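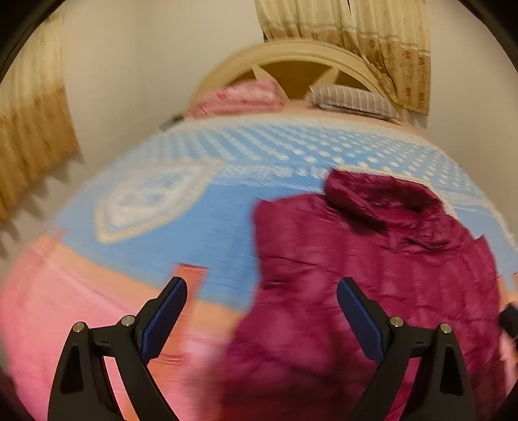 **Robotics club: the folding project gets going**

What a month it's been for the home-help group! Back in July we voted to try clothes and bedding for our next build year, and I'll admit I was one of the people who wanted to stick with stacking blocks. I take it all back. Soft stuff is so much more fun (and so much harder).

Our students have been taking the hand-held grippers home and recording short tasks in real bedrooms: picking up a jacket by the collar, folding it once, straightening a pillow, pulling a blanket flat. We now have 152 clips on the club drive, from 21 students, and the variety is wonderful. Puffer jackets are the big favorite. They squish, they slide, and the sleeves never land in the same place twice, so every clip teaches us something.

Nerea Cuesta has been leading the labeling sessions in the Mimen room, where we go through the clips and mark the moment the fingers close and the moment they let go. It sounds slow, and it is, but the arguments over what counts as "folded" have been the best part of my week. Aitana Montoya's group is writing the code that turns those marks into practice runs for Zusov, our bench arm. So far Zusov has managed a dish towel 3 times in a row, and the cheering could be heard down in the gym.

Next up is the Brorness showcase. We'd love 31 more jacket clips before then, especially with zippers closed, hoods, or anything shiny. Start with the fingers wide open, move slower than feels natural, and say the name of the item out loud at the beginning so we can sort the files later.

Grippers can be signed out from the gray cabinet after school. Please charge them before you bring them back, and wipe the finger pads with a dry cloth. New members are very welcome, with or without any coding!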